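Civix Community Help
Home > Workplace and Office > Equipment Disposal and Records

Retiring office desktops at a small nonprofit: what must be documented, and in what order?

Asked January 30, 2026
Status: Answered
Replies: 3

Our organization operates a tenant advice office in Retamal and a smaller satellite office in Salel. Over the coming months we will be retiring 19 desktop computers from the two locations. The majority were purchased with general funds. A few were purchased under a grant administered by the Hindimero fund, and the grant agreement contains a clause on "disposition of equipment" that refers to a schedule we are unable to locate.

The machines were used for intake interviews, correspondence, and bookkeeping. Client files were supposed to be kept on the shared server, but it would be unwise to assume that every member of staff followed this rule. It should be presumed that at least a portion of the computers contain names, addresses, copies of leases, and in certain cases income documents.

We have an equipment register, but it has not been well maintained. It lists purchase dates and prices for the older machines and very little for the newer ones. Several entries describe a computer only as "front desk" or "back office," and the furniture has been rearranged twice since those entries were made.

Guidance is requested on the following points.

Whether the drives should be removed before the machines leave the building, or whether it is acceptable to rely on a certificate issued by a recycler.

What the register should show for each machine once it has been retired, and how long that record should be kept.

Whether machines in working order may be offered to staff or to another charity, and on what terms.

Whether the grant-funded machines must be handled separately.

We have received one quotation from a recycler, who would charge 300 dollars for a single collection from both offices. The quotation does not say what happens to the drives. A reply is due to them in February.

Answer 1 (accepted by the person who asked)

The points are taken in a slightly different order from the one in which they were raised, as the grant question should be settled before anything else is done.

Grant-funded equipment. Set these machines aside now and label them. Do not include them in any collection until you have written confirmation from the fund. Disposition clauses vary a good deal. Certain agreements transfer full ownership to the recipient at the end of the grant period, while others require the recipient to ask permission before selling, donating, or scrapping an item. If the schedule cannot be found in your own files, write to the grants office, quote the agreement number, and request a copy. Ask at the same time whether they wish to be notified of the disposal. Keep the reply with the register.

Drives. A certificate from a reputable recycler is useful, but it records what the recycler says was done after the equipment left your control. For an office that holds leases and income documents, the better practice is to remove or erase the drives on your own premises, and then to obtain a certificate as well. If the drives are to be erased and left in place, the erasure should be carried out with a tool that produces a report for each drive, showing the serial number and the date. Deleting files or reinstalling the operating system is not sufficient. If the drives are to be removed, place them in a locked cabinet, enter each serial number on a list, and have a second person sign the list.

Please bear in mind that a desktop computer may contain more than one drive. Older machines are sometimes fitted with a second drive that was added later and never entered in the register. On certain newer models the drive is a small card fixed directly to the motherboard, and it is easily missed by someone who is looking for a metal box with two cables. Each case should be opened and checked by a person who knows what to look for. Before opening a case, shut the machine down, unplug it from the wall, and lay it on its side on a firm surface with the removable panel facing up. 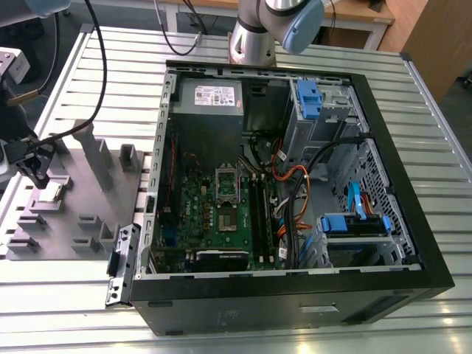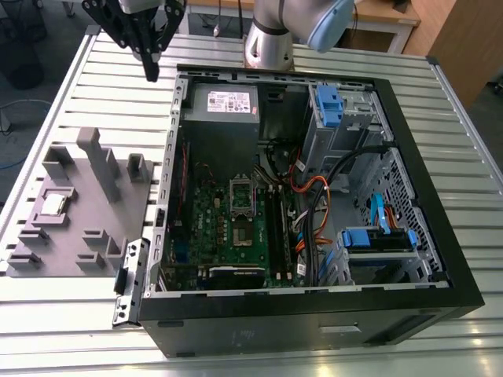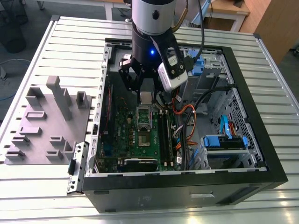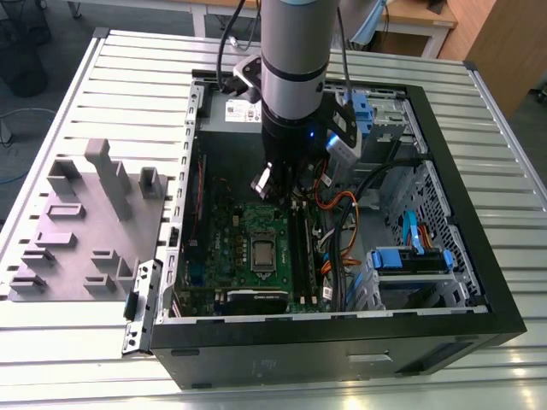 Desktop tower on its side with the side panel removed

RECORDS AND RETENTION

The register entry for a retired machine should allow a stranger to establish what the item was, where it went, and who approved it. The following details are recommended:

Asset number, or a newly assigned number if none was ever given
Make, model, and serial number as printed on the case
Location at the time of retirement
Source of funds
Date of retirement and reason
Drive serial numbers and method of erasure or destruction
Name of the recipient or recycler
Signature of the person who approved the disposal

Where the existing register says only "front desk" or the like, do not guess which computer was meant. Enter the machine again under its serial number, and add a note to the old line stating that it could not be matched. An auditor will generally accept an honest gap. An entry that has been matched by guesswork will cause difficulty when the second "front desk" computer appears in a storage closet.

As to retention, the disposal record should be kept for at least as long as your other financial records. Your accountant will be able to state the period that applies to your organization. Certificates of erasure should be kept for the same period and should be filed with the register, not in the email account of whoever received them.

Offering machines to staff or to another charity. This is generally permitted for equipment bought with general funds, subject to three conditions. The governing board should approve the transfer in its minutes. The price, if there is one, should be the same for every member of staff, and the offer should be made in writing to all of them at once. The recipient should sign a short statement accepting the machine as it stands, without warranty or support. Software licenses often do not transfer with the hardware, and this should be confirmed before any machine is handed over with programs installed.

Regarding the quotation, ask the recycler to state in writing whether the drives are shredded, erased, or resold, and whether the certificate will list serial numbers individually. A certificate that reads only "one lot of computer equipment" is of very little value. If you intend to remove the drives yourselves, ask whether the charge will be reduced.

Comment from the person who asked: This is of great assistance. The agreement number has been found and a letter will be sent to the grants office. May the two offices share a single register, or should each keep its own?

Reply: A single register with a location column is preferable. Two registers tend to drift apart, and a machine that is moved from one office to the other will sooner or later appear in both or in neither.

Answer 2

The accepted answer is sound. One matter may be added from the experience of a larger office, which retired 106 machines in the course of one year.

The weak point in our process was the interval between the approval of a disposal and the day of collection. Machines were approved, entered as retired, and then stood in a corridor for weeks. During that time two were borrowed for a training event and put back into use. They contained no drives when they were borrowed, and new ones were fitted. Those machines were later collected with the rest, and the new drives went with them.

We have since adopted the following procedure. A machine is not marked as retired until the collection slip has been signed. Until then it is marked "awaiting collection" and a colored label is placed on the front of the case. The person who signs the slip compares the serial numbers against the list at the door, while the driver waits. It is slow, and drivers do not care for it.

It would also be advisable to check the optical drives for discs. We found a good many, including one backup of the accounts.

Monitors, keyboards, and power cords should be mentioned in the quotation if you expect them to be taken. Our first recycler charged 80 dollars extra for monitors on the day of collection, and we had no choice but to accept.

Answer 3

Just drill through the drives and put the rest out with the electronics recycling. We have done it this way for years without any problem.

Comment on Answer 3: This approach leaves the organization with no record of what was destroyed, and it would not satisfy most grant agreements. Drilling is also unreliable for drives of the card type, as the hole may miss the memory chips altogether. Eye protection is needed for any work of this sort.

Comment on Answer 3: Local rules on electronics should be checked as well. The drop-off point in Salel accepts household items only and will turn away a delivery from an office.

Related questions
How long must a nonprofit keep purchase receipts for equipment?
Board approval for the sale of used furniture
Sample wording for a staff equipment purchase form
Are volunteers allowed to take home office laptops?

Answers on Civix Community Help are provided by members and do not constitute legal or accounting advice. To report an answer, use the link at the foot of the page.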